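Search reviews Search

Wostutura Hand-Held Gripper Kit: Review After 40 Hours of Cloth Folding

We bought the Wostutura kit in July to record folding work for training robot arms. Our older set, the Billilus, had done the job for two years, but its springs were worn out and the maker no longer sells them.

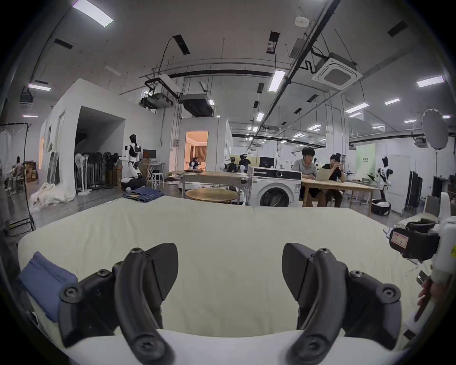 The kit comes as a pair, one gripper for each hand, with a charger, two spare sets of finger pads and a hard case. We paid 2000 dollars for it. Extra finger pads are 69 dollars a set. That is too much for a small part that wears out, and I would order a set with the kit to save on shipping.

Setup took one morning. Most of that went on pairing the two grippers so their recordings started together. The printed guide skips a step here: both units need the same software version before they will pair, and ours came with different ones. Support sent me the right file the next day.

For cloth, the grippers work well. The tips close evenly and will pick up a single layer of a bed sheet if you come in low and press down a little first. Jeans are fine at the waist and harder at the side seams, where the pads tend to slide off the thick part. Thin T-shirts are the hardest. I often got two layers when I wanted one, and I had to throw out those recordings. The Billilus had the same problem, a bit worse.

Weight is the main complaint. Each unit is 700 grams, and you feel it in the wrist after half an hour. The strap helps if you pull it tight, but then it takes longer to get your hand out. People with small hands will have trouble reaching the trigger. We now switch operators every 20 minutes and the later recordings are much cleaner.

Battery life is better than I expected. One charge lasts through a morning with some left over. The charging port has a rubber cover that came loose on one unit in the second week. I glued it back.

The recording software is called Harnora and comes with the kit. It is simple to use. You start, fold, stop, and mark the recording as good or bad. It does not let you trim the start and end of a recording, so we do that later in another program. It crashed twice on long sessions and lost the last file both times. Keep sessions short and save often.

I also tried the Đoàn grippers at a trade show. They are lighter and the trigger is easier to pull, but the fingers are straight and did poorly on flat fabric. For boxes and bottles I might pick those. For laundry I would stay with the Wostutura.

Good: even grip, battery, simple software
Bad: weight, price of pads, weak port cover

Rating: 4 out of 5

Reviewed 16th February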